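Kamitz brings hand-taught automation to its Olivares packing floor

OLIVARES, June. By Aldana Arancibia, floor lead at Kamitz
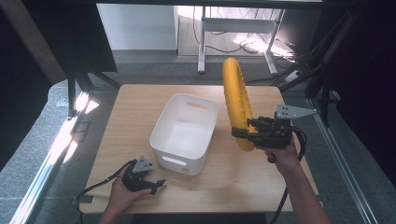 So will the new machines take over anyone's shift? Everyone on the packing floor keeps the hours they have now, and the two Arner cells will take the repeat bin work that most of us would happily hand off.

I've been packing here long enough to have strong feelings about bins, so when the company asked me to write this announcement myself I said sure, as long as I could write it the way I talk! Starting this month we're teaching the job to the machines by hand. You hold a pair of grippers, you pick up the item, you put it where it goes, and then you do it again (and again, and again). We've recorded 2201 picks so far, and I'd guess my elbows remember most of them.

The recording is paid work at the regular packing rate, and anyone on the floor can sign up for it. Sessions run in the morning before the trucks come in. Tadeo Echeverría from our night crew was the first to put his name down, and he's now training the rest of us.

"I thought I'd be slow with the grippers," Tadeo told me. "Soft stuff is still tricky, you have to squeeze it just enough. But I like that they're learning it from people who pack."

What changes for us day to day? Less bending, mostly, and more time on mixed orders and returns, where you have to stop and think. A shift here sorts nearly 1380 items, and the plan is for the cells to handle 890 of them once they're up to speed. The software comes from Stikden, and their people will be on the floor with us through the first weeks.

We're holding an open house for families and neighbors on Sunday at 10 a.m. Come in by the side door on the loading dock, and wear closed shoes, please.

Press questions: ask for Aldana at the Kamitz front office in Olivares.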